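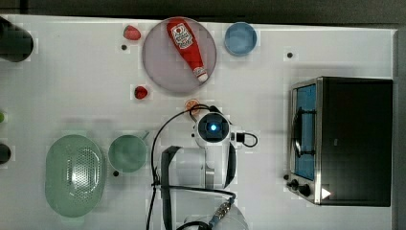
Setting a play kitchen so children can find things
Speaker notes, Ismael Guerra, afternoon talk, 15 minutes plus questions

Opening

Say good afternoon, say my name slowly. I work with play corners for small children at Flurari. Before that I was with Mesard, where I mostly repaired shelves.

Ask the room: who has a play kitchen at work? Wait for hands. Ask then who has all of its food still. Usually people laugh here, so give them a moment.

My subject today is small. I want to talk about what we put on the table before the children arrive, and how we leave it in the evening.

Part 1. Too much on the table

Our first set at the Urban center had 87 pieces. The children emptied the boxes on the floor and then they walked away. We took most of it to the storage room and the play became longer. I did not measure this with a clock, it is what the staff told me.

Now we change the food every two weeks. Fruit stays always, because even the youngest ones know it.
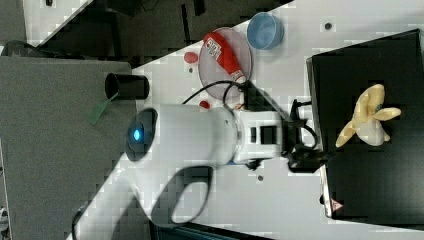

Part 2. A plate gives a place

Put the plate down first. When there is a plate, a child has a reason to bring something to it. (Show the plate from my bag. Do not pass it around, it takes too long.)

Bowls and cups I like small. Large ones become hats.

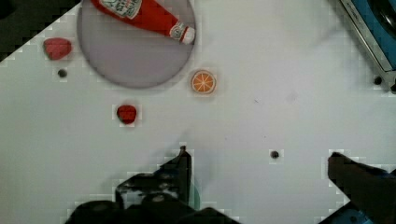 For choosing the food I have one rule, which I learned from a colleague at Stitum. Each piece must be known from far away, without a word on it. Color does most of this work. An orange slice with its wedges and pale rind is easy for everybody, and red strawberries are easy too. A brown piece can be bread, potato or meat, and the children will argue. Arguing is also fine, but not at 10 in the morning.

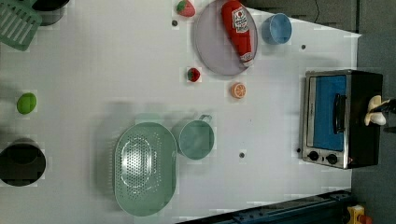 Notes last changed: November, after the rehearsal

Part 3. Putting away

Fruit together, bottles together, things for cooking together. The rack and the pot go back last, they need the most space. Let the children choose one group each.

If time is short, skip the story of the missing lid and go to questions.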